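Diarmuid Tully
2020-08-29

OK so my brother-in-law asked me again last night when he can buy a robot that tidies the house. Short answer: don't fire yourself yet. Long answer, thread!

I've been following this stuff since April and my feelings keep changing. Floors? Done. My Tarkano vacuum bumps its way around the kitchen every morning and I haven't swept in ages (it did eat a shoelace).

Folding shirts, still painfully slow. I watched a Tremora clip all the way through and made a whole sandwich before the second sleeve was in.

What I really want is the junk drawer robot. You know the stuff I mean, necklaces, charger cords, poker chips, one lonely deck of cards. Every piece is a different shape and half of them flop around when you pick them up.

A box is easy because a box stays a box! A bracelet is a new shape every time you touch it. My fingers sort that out without me thinking and I have no idea how you'd write it down for a machine.

Price is the other thing. I'd pay $700 for something that clears the table after game night. I would not pay $3000, and my wife says I wouldn't pay $79 either, she's seen me at yard sales.

So my guess for now: shop floors first, where the same part shows up the same way all day. Living rooms a good while after. Tell me what chore you'd hand over first, I'm collecting answers

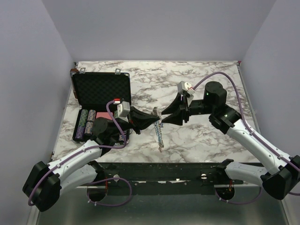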